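Member Projects: A Pair of Hand-Held Grippers Built at the Detcombe Workshop
5 October 2023

The Detcombe shared workshop provides bench space and tools to residents who wish to build equipment of their own. Among the projects completed there this year is a pair of hand-held grippers, designed by a member who works in accounting and had no prior training in engineering. The member agreed to speak with the workshop on the condition that the article concern the build and not the builder.

The project began in May with a single gripper. "I wanted an arm at home that could pick things up from a table," the member said. "Before I spent money on the arm, I wanted to know what the hand should be like. You can learn a lot by holding the hand yourself and trying to do the job with it."

The first body was printed on the workshop's own machine, a Tratoven, and was discarded. Its trigger returned slowly, and the jaws did not meet evenly. Seven versions of the trigger linkage followed. The member keeps all of them in a drawer and described the fourth as the most instructive, as it failed in the same place every time.

"With the fourth one I finally stopped blaming the spring," the member said. "The pivot hole was too close to the edge of the part. I moved it, and the next one felt like a proper tool." 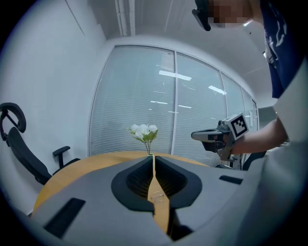 Asked why a second gripper was needed, the member explained that many household tasks cannot be done with one hand. Folding a towel was the task that settled the matter. The second unit was built from the same drawings, with a longer trigger to suit users with larger hands.

The total cost of materials for both units came to $504, of which $88 went to filament. Small hardware was ordered from Gernance. The member had budgeted less and attributed the difference to cameras, one of which was damaged during assembly and had to be replaced.

The square markers used for tracking required more attention than expected. "A marker has to lie flat," the member said. "I printed the early ones on ordinary paper and glued them down, and they lifted at the corners. Now I use a stiff card and screw it on."

By the end of the summer the member had saved 1,028 short recordings of everyday handling tasks. A portion of these were set aside on account of poor lighting. The remainder are being sorted by task, work the member described as slow and best done in the evening.

The arm itself has yet to be built. Its base will be cut at the Acuña Street annex, where the larger saw is kept, and the member expects to reserve time there once the drawings have been checked. Drawings for the gripper body and the final trigger linkage are available to all members at the front desk.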